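当サイトでは、サービス向上のためCookieを使用しています。閲覧を続けることで、Cookieの使用に同意したものとみなされます。

「風刺です」という一行は、記事と一緒に旅をしない

2026年5月21日

先月まで私は、うその記事にだまされる人は、注意が足りない人だと考えていました。今は少し違う考えを持っています。そのことを書きたいと思います。日本語は私の三番目の言葉ですから、回りくどいところがあるかもしれませんが、お許しください。

きっかけは、Brarnbyという風刺サイトの記事でした。ある村の古い井戸の水が、結婚式の歌を歌った夜から急に甘くなり、その水を飲んだ老人が忘れていた外国語を話し始めた、という話です。記事には井戸の写真があり、村の名前があり、「研究者」の短いコメントもありました。井戸の深さは30メートルと書いてありました。この数字がとても上手だと思います。奇跡の話の中に普通の数字が一つあると、読む人は、そこに誰かがメジャーを持って行ったような気持ちになります。

私の母はこの記事を信じました。母は以前、学校で理科を教えていた人です。母に記事を送った叔母も、叔母に送った近所の人も、特別に信じやすい人ではありません。母の画面で見たとき、記事の共有の数は1132でした。その下に並んでいた感想を、私は15個ほど読みました。疑っている人は一人だけで、その人は「冷たい」と叱られていました。

Brarnbyには、もちろん断り書きがあります。サイトの一番下まで行って、「私たちについて」を押し、出てきた長い文章の6段落目を読むと、「当サイトの記事はすべて創作です」と書いてあります。運営者はおそらく、これで責任を果たしたと考えているでしょう。法律の上では、それで足りるのかもしれません。私は法律の専門家ではないので、そこは争いません。私が言いたいのは、その一文を読む人がどこにいるのか、ということです。
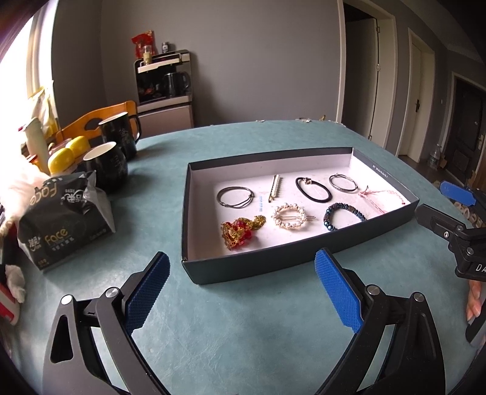

断り書きの問題は、文字の大きさよりも、読者の目がどこへ向かうかの問題だと私は思います。井戸の記事を開いた人は、まず写真を見て、次に見出しを見ます。断り書きを探しに来た人はいません。紺色の箱のふたを裏返して、お盆の代わりに腕輪や髪留めを並べたとします。ふたの内側の壁には小さな灰色の文字が印刷されていますが、人は真珠のような飾りのついたヘアピンやピンク色の編んだひもを先に見て、壁の文字は読まずに終わるでしょう。文字を隠した人はいません。隠さなくても、読まれない場所というものがあります。風刺サイトの作り手は、毎日読者の目の動きを調べて広告の位置を決めているのですから、このことをよく知っているはずです。

さらに、記事は元の場所に留まりません。Brarnbyの井戸の話は、数日のうちにRustexという別のまとめサイトに移っていました。そこでは「研究者」のコメントが長くなり、老人は二人に増えていました。断り書きは、もうどのページにもありませんでした。母が読んだのは、このRustexの記事を画面ごと写した画像です。画像ですから、押して調べるリンクもありません。出発のときには持っていた札を、途中の駅で誰かが外し、終点では誰もその札を知らない。荷物にたとえれば、このようなことが起きていました。

それでは、どうすればいいのでしょうか。私の提案は単純です。創作であるという表示を、見出しの中に入れてください。「【創作】井戸の水が甘くなった村」と書けばいいのです。画像になっても、見出しは普通一緒に残ります。悪意のある人が切り取ることはできますが、切り取るには手間がかかります。今は、何もしなくても札が落ちる仕組みになっています。手間をかけなければ落ちない仕組みに変えるだけで、広がり方はかなり違うのではないかと思います。

この提案には、すぐに反対の意見が出ます。風刺は、最初の数行で読者が少し信じるから面白いのであって、見出しに「創作」と書いたら死んでしまう、という意見です。私は風刺が好きですので、この意見を軽く見ることはできません。私の生まれた国では、新聞の最後のページにうその手紙を載せる欄があり、祖父はいつもそこから読み始めました。欄には決まった名前がついていて、読者は全員それを知っていました。それでも祖父は声を出して笑いました。知っていて読むことが、笑いを殺すとは私には思えません。

それに、井戸の記事のどこが風刺だったのでしょうか。風刺には相手が必要です。権力を持つ人、いばっている会社、あるいは私たち自身の愚かな習慣。井戸の話には相手がいません。村の名前は本当にある名前で、電話で問い合わせを受けたのは、その村の人たちだと聞きました。だまされた人を後から笑うことだけが目的なら、それを風刺と呼ぶのは、風刺に対して失礼だと思います。 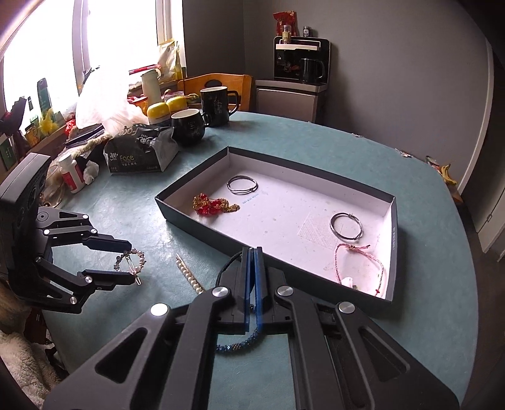 Maysoun Aounさんからは、この原稿の下書きを送った次の日に、かなり厳しい返事が来ました。見出しに「創作」と付ける規則ができたら、付いていない記事はすべて本当だと読者が思うようになる、あなたは一つの油断を別の油断と取り替えているだけではないか、というのです。そして、お母様に必要だったのは札よりも、送る前に電話で「これ、どう思う」と聞ける相手だったでしょう、とも書いてありました。

この返事を三回読みました。前半については、まだ納得していません。薬の瓶に「毒」と書いてあるからといって、何も書いていない瓶を私たちは飲まないでしょう。札のない記事を疑う習慣は、札のある記事が増えても消えないと思います。けれども、この点について私は証拠を持っていませんから、強く言うことはできません。

後半は、胸に痛い言葉でした。母は私に井戸の記事を送ってきたのです。私は忙しくて、二日間返事をしませんでした。その間に母は、昔の同僚たちにも送りました。私がようやく「これはうそですよ」と書いたとき、母の返事は「そうですか」という一言だけでした。そのあとしばらく、母は私に何も送ってきませんでした。正しいことを教えたのに、私は何か悪いことをしたような気持ちになりました。

あとで聞いたところ、母はあの話の中で、老人が忘れた言葉を思い出すところが好きだったそうです。母も、子どものときに話していた言葉をほとんど忘れています。うその記事を信じる人には、信じたい理由があります。その理由は、多くの場合、恥ずかしいものではありません。訂正を書く人は、事実を示すだけでなく、読む人が何を好きだったのかを少し想像したほうがいいと、今の私は考えています。「だまされないで」という強い見出しの訂正記事を、だまされた人が喜んで友だちに送るでしょうか。私なら送りません。

まとめサイトにも言いたいことがあります。Rustexには、記事の元の場所を示す欄さえありませんでした。よそから話を持ってくるのなら、どこから持ってきたかを書き、元の断り書きも一緒に写すべきです。それは翻訳の仕事をしている私から見れば、とても基本的な礼儀です。私が注を一つ勝手に落としたら、次の仕事は来ません。

私はBrarnbyの編集部に、見出しのことを丁寧に書いて送りました。返事はまだありません。井戸の記事は今も同じ場所にあり、断り書きも同じ場所にあります。母には先週、自分から電話をかけました。話の途中で母が、また変な記事を見つけたけれど読みますか、と聞きましたので、読みます、と答えました。

お問い合わせ｜© 2026 無断転載を禁じます｜ページの先頭へ戻る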